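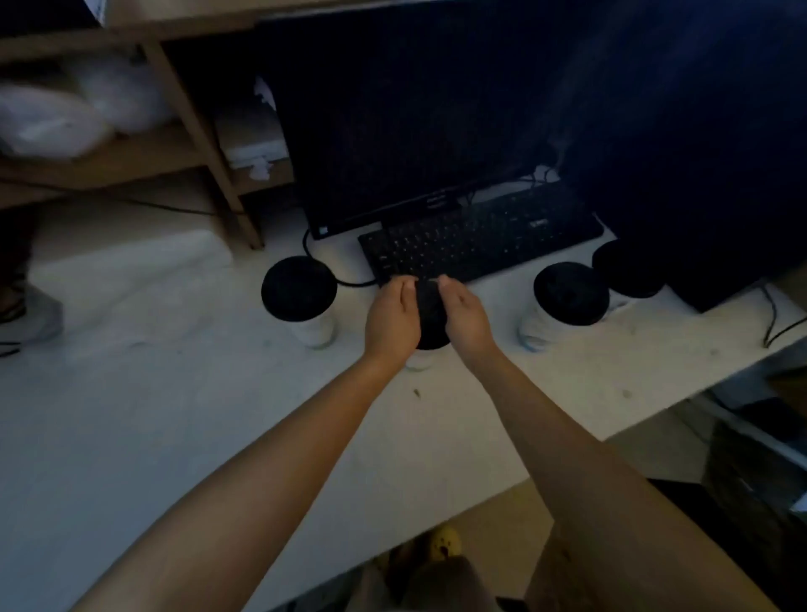 Hands on the black lid of a white container, one of four on the desk. Lid handling is the task at the center of the Dirideck fault report.

News > Press Releases > Dirideck lid-handling fault

Dirideck publishes full account of December grip fault and restarts lid trials

ILLVILLE, 2024-02-21. Dirideck today released its complete report on the grip fault that stopped its lid-handling robot trials in December, along with every log from the affected runs. The fix is in, testing is under way again at the Illville workshop, and the team is delighted to be sharing what it learned.

The fault showed up during run 148 of a long series in which a two-armed robot twists lids on and off small containers. The right hand kept turning after the lid had reached its stop. The force limit should have ended the motion at once. It didn't, and the container cracked in the left hand. A piece of the rim landed outside the marked work area. No one was hurt, and the operator, Jitendra Nigam, pressed the stop button before the arm could begin a second turn.

"I was close enough to hear it go," said Nigam. "The stop button worked exactly as it should, and I was very glad of it. Then we all wanted to know why the arm hadn't stopped by itself."

Finding out took 37 days. Engineers first suspected the wrist sensor, which was replaced and then found to be healthy. The real cause was in the software. When the left hand shifted its hold on a container, the controller reset the zero point for both wrists, including the one already under load. From that moment the right wrist was reading low, and the limit came too late.

"It's a lovely piece of detective work, and it started with people simply opening and closing containers by hand," said Mamta Upadhyay, who leads the Dirideck safety team. "We watched how the holding hand settles while the other one turns. People do it all the time without thinking. Once we saw how often the holding hand moves, we knew where to look in the logs."

Three changes are now in place. Each wrist keeps its own zero point and can't reset it while gripping. A separate check, running on its own board, cuts power if a turn goes past its expected angle. A clear guard now stands between the operator's seat and the arms whenever the power is on.

The updated system has completed 2,000 lid turns with no late stops. In a further 100 turns the team forced the old fault on purpose, and the new check caught it every time. Grorberg, which supplied the test bench, reviewed the results and will apply the angle check to its own benches.

Some questions are still open. Lids with soft or worn threads can look to the robot like lids that are still turning, and Omprakash Shakya's group is collecting more hand trials on those now. Dirideck will post those results as they come in, good or bad, and welcomes notes from any lab that has run into something similar!

Media contact: Shakuntala Prajapati, Dirideck Press Office, Illville | © 2024 Dirideck | Back to top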